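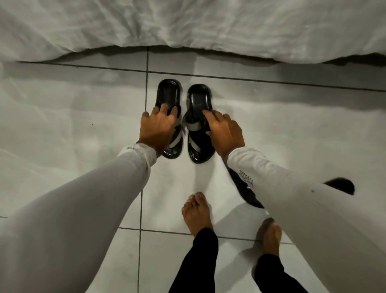 Chapter 7
Housekeeping Work and the Machines Around It

When a hotel or a guesthouse buys a machine, the first question most managers ask is how many hours it will save. The people who clean the rooms tend to ask something else: which part of my day is going away, and what will I be doing in its place? This chapter starts with the second question.

The main case is Bonimley, a residence for long-stay guests with 237 rooms. Before automation, a room attendant there cleaned the floors, made the bed, restocked the bathroom and put the guest's belongings in order. Linen carts were pushed by hand. Work was assigned from a printed sheet at the start of the shift, and changes came by phone.

Three systems were added over two years. The first was Singhal, a scheduling program that sends each attendant the next room when the last one is marked done. The second was a set of delivery carts that bring linen up on the service elevator. The third was Skanora, a floor-cleaning robot that runs in rooms and hallways.

The floor robot had the largest effect on the attendants, and it was a different effect from the one in the sales plan. Skanora can sweep and mop open tile well. It stops at loose objects, and it can pull at fabric that hangs close to the ground. Someone has to get the room ready for it, and that someone is the attendant. Bedding is tucked up. Cords are lifted. Shoes beside the bed are picked up, paired and set where the robot will not push them.
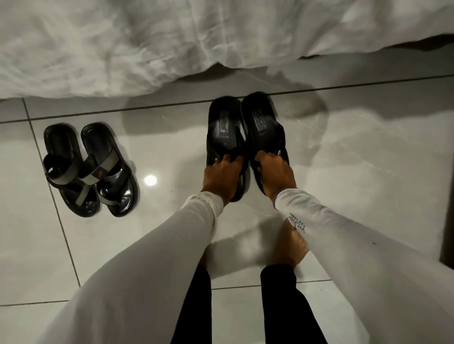

Tasks of this kind are called preparation work. They are short, they involve bending and reaching, and they are hard to put in a schedule. One guest leaves a bare floor and the next leaves bags, chargers and toys. At Bonimley, Singhal at first allowed no time for preparation at all. The program counted a room as started when the robot started. Attendants who took care with a guest's things appeared slow in the weekly report.

Ramesh Pathak, a floor supervisor, kept his own notes for one month. He wrote down 621 robot runs. In 205 of them the robot had stopped and waited for a person to clear something. His notes went to Stevarard, the company that manages the building, and in August the schedule was changed to include preparation time for each room.

Three points from this case will come up again in later sections.

Mopping took less effort after the robot arrived, but the attendants bent down more often -- a change that did not show up in the labor figures.

Handling a guest's belongings calls for judgment. The attendant decides what may be moved and how far, and answers for it if something is missing.

The schedule is also a machine. Many of the complaints first made about the robot were about how the program measured time.

Section 7.1 defines task, job and role, and shows how one task can be split between a person and a machine. Section 7.2 returns to Pathak's notes and explains how to keep a similar record in your own workplace.

Key terms: preparation work, task splitting, idle stop, work record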